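FLIKHAM WETLAND AND RIVER TOURS
Minutes of the General Meeting of Members, Sep 7, 2025
Held in the upstairs room at the Gourlay boathouse

The chair opened the meeting a little later than planned, as several members were still coming up from the landing with wet boots, and welcomed everybody warmly after what she called a long, hot and very busy summer on the water. She thanked the kitchen for the fish pie and the lemon cake, and asked that anyone going back for seconds do so quietly. Apologies had come in from the two Hedomlow homestay families, who had guests arriving that same evening and quite rightly put them first.

1. Minutes of the last meeting

The minutes were read and agreed with one correction. The sunset trip turns back at the second bend of Zetalmont Creek, not at the old ferry post as was written down last time. The secretary said she was sorry for the slip and would fix the copy in the binder.

2. Matters carried over

The new rope rail on the Gourlay landing is up, and members spoke well of it, especially those who help older visitors in and out of the boats. The loose board at the far end is still loose. The boat crew promised to see to it before the next big group and asked that it stay on the list until somebody has crossed it off.

The question of whether the lunch stop should move to the shady side of the island was talked about again. Most of the guides like the shady side, the cooks like the side with the flat ground, and after a good deal of friendly back and forth it was agreed to leave lunch where it is for this season and try the other side on a staff outing, with food.

3. The summer season

The trips manager gave her report, and the room was very glad to hear it. Up to 800 visitors came out with us over the summer, on the day cruises, the birding mornings and the overnight stays taken together. The birding mornings did especially well, and there were weeks when we had to turn people away, which nobody enjoys doing, least of all whoever is answering the phone.

She read out a few of the cards guests had left. One family from the coast wrote that their boys had talked about nothing but kingfishers and mud the whole way home. Another guest said the tea on the early boat was the best part of her vacation, and the early crew looked rightly pleased. There were grumbles too, and it was felt that they should be heard as well as the kind words. The main ones were the biting flies in the late afternoon, the lack of anywhere to sit at the landing, and the description of the Hedomlow path as "an easy stroll," when it has a steep bit in the middle and is slick after rain.

Agreed: the wording about the Hedomlow path will be changed to "a short walk with one steep stretch, sturdy shoes please." A bench for the landing will be priced.

4. Boats and landing

We have eight boats in regular use. The boat crew reported that the hulls are in fair shape, that the canopy on the oldest boat has been patched so many times it is now mostly patch, and that two of the engines are due for a proper going over once the season slows down. One member asked if we might run the shorter creek trips with poles alone, as used to be done, for the sake of the birds and the quiet. This led to a long and very enjoyable conversation, with several people remembering how they learned to pole as children and how often they fell in. It was pointed out that poling against the tide with a full boat is hard on the shoulders, and that guests with a bus to catch may not see the charm of it.

Agreed: to offer one poled trip a week on the upper creek, at slack water, with no more than four guests in the boat, and see how people like it.
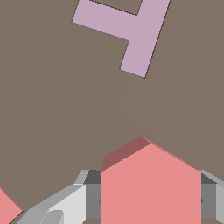 5. Homestays at Hedomlow

The homestay coordinator passed on a message from the host families. They have had a good year and want it known that they are happy to keep going, but they would like guests to be told more clearly what to expect. Supper is eaten when the boats are in and not by the clock. The roosters start early. Bedrooms are simple and clean, and the washhouse is across the yard, so a flashlight is a good thing to pack.

The families also asked for more notice of special diets. One evening this summer a host found out at the table that three of her guests did not eat fish, with fish in every dish on it, and she was up until late making flatbread and eggs. She was very gracious, but it should not happen to her again. Members felt strongly about this, and the booking desk offered to ring every overnight party beforehand, so there is a real conversation and nobody is relying on a form.

There was some talk of adding another house to the homestay list. A family at the Zetalmont end of the village has asked to join, and those who know the house say it has a lovely porch over the water. The coordinator will go and stay a night, and bring back her thoughts.

Agreed: booking desk to call all overnight guests in advance. Coordinator to visit the new house.

6. Guides and training

We have 12 guides on the list at present, though a couple of them will be away at college for most of the winter and will be much missed. The head guide said how proud he was of the younger ones, who now know their waders better than he does and are kind enough not to say so in front of guests.

First aid refreshers are due. It was suggested that these be held at the boathouse on a rainy afternoon, with soup, and everyone seemed to think that was a fine idea. The cooks asked whether they might come along too. Of course they may, and the boat crew should as well.

The head guide also asked that all of us keep to the agreed distance from the heron colony, even when guests plead for a closer look. He knows it is hard to say no to somebody who has come a long way, and he suggested letting them have a turn with the good binoculars, which he will leave in the dry box on the lead boat. Please put them back.

7. Prices for next season

The day cruise is now $21 a head, lunch included, and has been for some time. The bookkeeper explained, patiently and more than once, that fuel and groceries have both gone up and that the margin on the lunch trips is getting thin. Some members were for raising the price and some were worried about local families, who have always been able to come out with us for a birthday or a holiday without thinking too hard about it. A lower rate for people from the river villages was put forward and warmly received, though there was no clear view on how to set it.

Agreed: no change until January. The bookkeeper will bring two or three worked-out choices to the next meeting, on paper, in large print.

8. Winter mud walks

The mud walks will carry on through the cooler months on days when the tide suits. The old rubber boots are in a sad state and there are far too many left feet. Members with spare boots at home are asked to bring them in, pairs preferred. The hose by the side door has been mended, and guides are reminded to rinse their groups off outside, before they come in for tea and before they sit on the good chairs.

9. Any other business

A member asked whether the sign at the Gourlay turnoff could be repainted, as visitors keep driving past it and ending up in the quarry. Two people offered to do it and will share the brushes.

The library has asked for someone to give an evening talk on the birds of the creek. The head guide said yes before anyone else could.

A blue lunch cooler has been left in the boathouse since midsummer. It has been emptied and scrubbed, at some personal cost, and the owner may have it back.

Thanks were given to the landing crew, to the cooks, and to the neighbors who let our guests park in the lower field all summer long.

The next meeting will be in January, in the same room, with the stove lit. The chair closed the meeting and asked for help stacking the chairs.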